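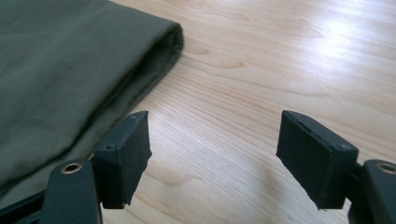 Folding clothes and cloths on a table

A table is the best place in the house to fold. The bed is too soft and the sofa is worse. Clear enough room to lay the piece out flat with space left over on at least one side.

Before you start

Wipe the table and let it dry. Crumbs stick to brushed fabric, and any damp spot goes straight into the cloth. If the table is bare wood, run your palm over it first. A raised bit of grain can snag a knit.

Smoothing

Lay the fabric down and press from the middle out with the flat of your hand. Soft diagonal creases mean the cloth is lying at a slant to its own weave. Pick up the two nearest corners, give a light tug, and set it down again. Don't iron over a crease like this until you've tried that.

Thick edges

A rolled or folded edge takes up more room than the rest and makes a stack lean. Two things help:

Turn every other piece around, so the thick edges don't all end up on the same side.

Fold toward the thick edge and leave it on the outside. Tucked into the middle, it leaves a ridge across everything on top of it.

If an edge keeps curling under, pull it straight along the seam and put a heavy book on it overnight.

Dark colors

Olive, navy and brown show lint more than you'd expect. Brush them before folding, in one direction only. I use a Ledex clothes brush that has lasted for years, but a damp rubber glove does the same job. Wash these inside out. New ones go in by themselves for the first 2 washes.

Putting away

My shelves are 25 inches deep, so I fold to half that and make two rows. Measure yours before you settle on a size. Heavy things go at the bottom, and the pieces you reach for most go in the front row. I swap the front and back rows in September when the weather turns.

Next on the list: fitted sheets.

Updated 14/03/2023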